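Spare room, nearly done

2022-04-23

The bed went in last, a Workton with a padded headboard in grey-taupe. It cost $329 second-hand and took two of us most of an afternoon to put together. The duvet is pale grey and the textured white coverlet goes across the middle, with the big taupe throw over the foot. I kept the two taupe pillows and put the fringed one between them.

There's still a small pile of clothes on the throw to sort through.

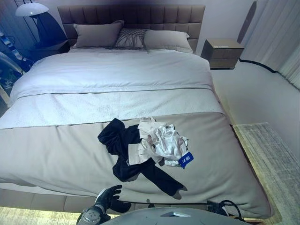

What's left

Curtains, mostly. The Fuvska ones I ordered won't be here until June. The walls can stay the colour they are for now.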